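Takeaway drinks point: hygiene and safety checklist
Site: Dirkari, ground floor counter
Date of check: 22 April 2026
Checked by: Lilla Bakos
Previous check: October

Mark each item Yes, No or N/A. Comments go under the item they belong to. Items marked No need a date for putting right before the sheet is filed.

1. Cups, lids and straws: storage

1.1 Cups stored rim down, in their sleeves, off the floor. Yes
1.2 Lids kept in a closed box. No
Comment: the box under the counter has lost its flap. Replace by Friday.
1.3 Straws kept covered until handed out. Yes
1.4 Opened sleeves used up before new ones are started. No
Comment: two part-used sleeves on the lower shelf. Staff reminded on the spot.
1.5 Stock count agrees with the sheet. No
Comment: sheet says 500 lids, shelf holds 461. The last delivery from Mekonnen may have been entered twice. Cups agree at 139.

2. Cup as served

2.1 Cup clean on the outside, no dents or split seams. Yes
2.2 Lid is the right size and pressed down all the way round. Yes
2.3 Straw goes in through an opening in the lid. The lid is not to be pierced. Yes
2.4 Customer's end of the straw not touched with bare fingers. Yes
2.5 Cup put down on a flat surface, well back from the edge. Yes

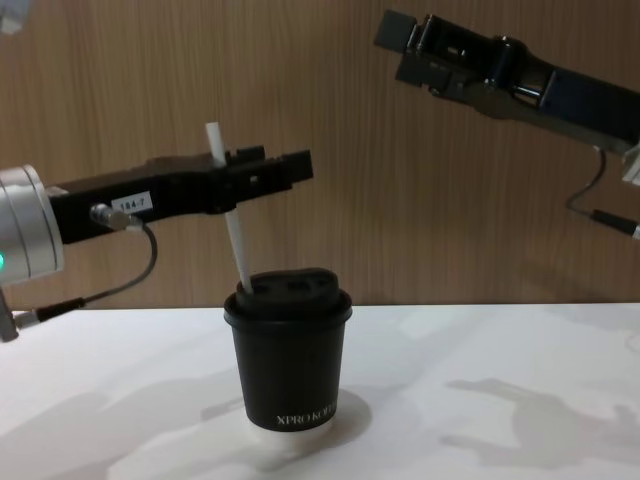
Item 2.3. Straw in an opening of the lid, black XPRO KOFF cup.

Comment on 2.3: the domed lids have more than one opening, so there is no need to force a straw. If it sticks, take it out and use another opening. A bent straw goes in the bin.
Comment on 2.5: trays are still being balanced on the sugar stand at busy times. This was also noted in October.

3. Hot drinks

3.1 No straws given with hot drinks unless the customer asks. No
Comment: straws are left out beside the till and people help themselves. Move them behind the counter.
3.2 Customer told that the drink is hot when a straw is asked for. Yes
3.3 Cups filled no higher than the inside line. Yes
3.4 Sleeve or second cup offered with large sizes. N/A
Comment: only the small size is sold here at present.
3.5 Lid fitted before the cup is passed over the counter. Yes

4. Counter and table tops

4.1 Wiped down between customers. Yes
4.2 Cloths changed at least twice a shift. Yes
4.3 No chips or cracks in the surface. No
Comment: chip on the front corner of the Norska table by the door. Sharp enough to catch a sleeve. Tape it for now and ask for a quote.
4.4 Spray bottles labelled and kept away from cups. Yes
4.5 Spills dealt with at once and floor sign put out. Yes
Comment: floor sign is kept behind the fridge and takes too long to reach. Hang it on the hook next to the hand basin.

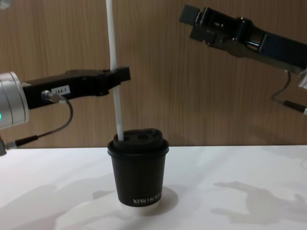
Esen asked whether 2.3 still applies when a customer brings a reusable cup, as most of those lids have a single small hole and a paper straw will not go through it. In that case, Esen suggested, the straw should be handed over separately and left to the customer.
Reply, L. Bakos: agreed. Mark 2.3 as N/A for reusable cups and hand the straw over in its wrapper. I will add a line to the next version of the sheet.

5. Waste

5.1 Bins emptied before they are full. Yes
5.2 Lids and cups separated at the bin. No
Comment: the label has come off the lid bin, so everything goes in together. New label needed.
5.3 Liquids poured away before cups are binned. Yes

Items marked No: 7
To be put right by Friday: 1.2, 3.1, 5.2
To be put right before the next check: 1.4, 1.5, 4.3
Signed: L. Bakos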